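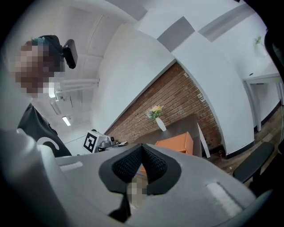 Echo in a rented office, what to do first?

dulcimer_dan
We moved into the second floor of the Londoño building in Preltbridge over the winter, and phone calls have been a problem from the first day. Callers say we sound like we are in a stairwell. Two people talking at normal volume on one side can be followed word for word on the other. It has white walls, one wall of brick, and an exposed ceiling, and as far as I can tell every one of those is making it worse. The landlord will allow things hung from the ceiling and screwed into the drywall, but nothing drilled or glued into the brick. We have a quote from Rudamex for 14 wall panels at $120 each, installation not included. Before I sign anything I would like to know if panels are the right first step, or if I should be looking at the ceiling or the floor. The floor is hard, no carpet. We have three years left on the lease.

Replies: 11 | Shares: 4

harborfreightfan
Rug first. A big one with a thick felt pad under it. It is the cheapest thing you can do and you take it with you when you leave. We did the rug and stopped there.

mklein_office
A rug helps with chair noise and footsteps. It does not do much for voices, unless the rug is very thick, and then nobody's chair will roll on it. I managed a floor in an old warehouse conversion for six years and we wasted money on rugs twice.

What you are hearing is sound going back and forth between hard parallel surfaces. You want something soft on at least one of each pair. Floor and ceiling are the biggest pair in most offices, and you can't put anything thick on the floor, so it has to be the ceiling.

dulcimer_dan
How high was yours? I have not measured ours properly. It is high enough that I need the tall ladder for the lights.

mklein_office
Ours was high enough that we rented a lift for a day. We hung baffles, the vertical kind, in rows between the ductwork. They were two inches thick. People noticed the difference the same afternoon.

plainoldterry
I would not start with the ceiling in a rental. You have sprinklers up there, probably, and anything you hang near a sprinkler head has to be cleared by the fire people. In our case the building had to bring in its own sprinkler contractor to look at the drawings and we paid for it. The baffles cost less than the paperwork did.

Wall panels are just screws in drywall. If they don't work you patch the holes.

mklein_office
That depends on the town. We had an inspector walk through once and it took ten minutes. But yes, ask before you buy. I should have said that.

saltbox_89
Before spending $1,680 on panels, do the clap test. Stand in the middle of the floor, clap once, listen. If you hear a fast fluttery ringing, that is flutter echo between two flat walls and panels on one of them will kill it. If it is more of a long wash with no flutter, then you just don't have enough soft stuff in total and it hardly matters where you put it.

Then do it again in the corner where people take calls.

dulcimer_dan
Tried it this morning before the others came in. Long wash in the middle. Over by the windows there is a bit of flutter, between the two painted walls I think. Less of it when I stand near the brick.

saltbox_89
That makes sense. Brick is hard but it is uneven, so it scatters the sound some. It does not absorb much. People think brick is soft because it looks warm. It isn't.

I would leave the brick alone. You aren't allowed to touch it anyway, and it is the only wall doing you a small favor.

rowhouse_rita
Don't let anyone talk you into sealing it either. We had a landlord put a shiny sealer on ours to stop the dust and the room got louder. Could have been our imagination. The dust did stop.

harborfreightfan
It was your imagination. Sealer is a few thousandths of an inch thick.

rowhouse_rita
Unpainted brick has pores and sealer fills them. I didn't say it was a huge change. Four of us noticed it without being asked.

saltbox_89
You can find measured numbers for painted and unpainted brick. Unpainted is a little better at the high end, and both are poor. So there may be something to it, but not enough to plan a room on.

quietdesk
I went through the same thing and I will give you what we spent, since threads like this never have any numbers. We have one large room and one small one.

Bookcases, used: $74 for the pair. Filled with binders and samples, backs against the long wall. Big help for the money.
Curtains: heavy lined ones, floor to ceiling, on the window side. Big help when they are closed. We mostly don't close them.
Foam tiles: no help for voices, too thin. They also fell down in the first warm week.
Wasonari desk screens: some help between neighbors, none for the room. If you buy them, get the tall ones. The short ones only hide the monitors.
Panels, two inches thick, fabric over mineral wool: the biggest single change.

We made the panels ourselves. Wood strips from the lumber yard, mineral wool batts, cheap cotton fabric, staples. It took two weekends and everybody itched. Wear sleeves.

plainoldterry
Check that the fabric has a fire rating if you go that way. An office is not a garage. Our insurance asked for the tag on ours and we had to go find it.

quietdesk
True, and I admit we never checked. Nobody asked.

plainoldterry
They ask after the fire.

mklein_office
The Rudamex quote sounds a little high to me for panels without installation, but it depends on the size and thickness. What does the sheet say? If they are one inch, pass. One inch takes off the hiss and leaves the voices, and the room ends up sounding dull and still loud.

dulcimer_dan
The sheet says one inch. Two feet by four feet. There is a two-inch version but they did not quote it.

mklein_office
Ask for it. Fewer thick ones is a better buy than more thin ones. Also mount them on spacers, a couple of inches off the wall, if the brackets allow. The air gap is free.

harborfreightfan
Still say rug. Put one down this weekend, see what it does, then order the panels if you need to. You don't have to do it all at once.

saltbox_89
No argument with going one step at a time. I would just start with the step that does the most. Borrow some moving blankets, hang them over stands or doors along the painted wall by the windows, and make a call. If the person on the other end hears a difference, you know panels there are worth it. It will look terrible for one afternoon.

dulcimer_dan
I like the blanket idea. We have a stack of them left from the move.

Plan for now, so people can tell me where it is wrong: blankets on Friday. If that works, get a new quote for the two-inch panels and put them on the painted walls at sitting height, starting on the window side. Ask the landlord in April about the sprinklers and what the rules are for hanging things. Bookcases if I can find a pair at that price. Screens later or not at all.

rowhouse_rita
Sitting height is right for calls. If people stand at their desks, go a bit higher. Ours are too low and I am not moving them now.

plainoldterry
Get the landlord's answer in writing. Email is fine.

Last updated: Thursday, March 30, 2023

Contact | Copyright | Back to top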